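Kido Shelf Liner Roll, 12 in wide
posted by the Ilcombe shop desk, August

Back in stock. Ribbed, non-adhesive, cut it with kitchen scissors. Cupboards, drawers, pantry shelves, the bottom of a toolbox if you want. Clear or oat. We ran out of the oat in spring and got a lot of emails, so there's more of it this time.

No glue on it at all. Grips by weight and by the ribs. Lift it out, rinse in the sink, hang over a chair, put it back. Don't put it in the dryer. Dishwasher no.

Sizes: one width only for now, 12 inches. Deeper shelf, lay 2 strips side by side with the ribs going the same way. The join hardly shows once there are plates on it. A wider roll is coming from the Plikenau mill but no date yet, please stop asking the phone line, they know less than we do.
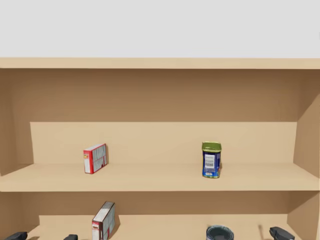

Measuring. Go front to back first, then left to right, then take off a hair so the edge doesn't curl up the side. Old cupboards are never square so measure both ends. Cut from the back, the ribs guide the scissors. If it comes off the roll with a curl, turn it upside down under a couple of heavy books overnight and it settles.

Oat hides crumbs. Clear shows the wood, but it also shows every coffee ring, so think about who lives in your house. Both colors are the same thickness and wiegh the same.

Where it doesn't work: wire racks (it sags between the wires, get the Rugemalira rigid sheet for those), anything right above an oven, and freshly painted shelves. Wait till the paint is properly hard. We have had rolls come back with paint stuck on them and can't take those, sorry.

Fridge drawers are fine. Goes a bit stiff in the cold, softens up again on the counter. Under the sink also fine, just wipe it now and then.

Smell: slight when you first open the wrapper. Leave it unrolled by a window for an afternoon, gone by evening for most people.

Price is per roll. Trade packs of 39 rolls for fitters and rental people, ask at the counter or use the order form. Orders in by Sunday night go out with the next van. Unopened rolls can be returned, cut ones can't. Keep the reciept either way.

Related items
Rugemalira Rigid Sheet for Wire Racks
Kido Drawer Dividers, set of 2
Plikenau Cotton Shelf Edging
Ilcombe Felt Pads, bag of 1000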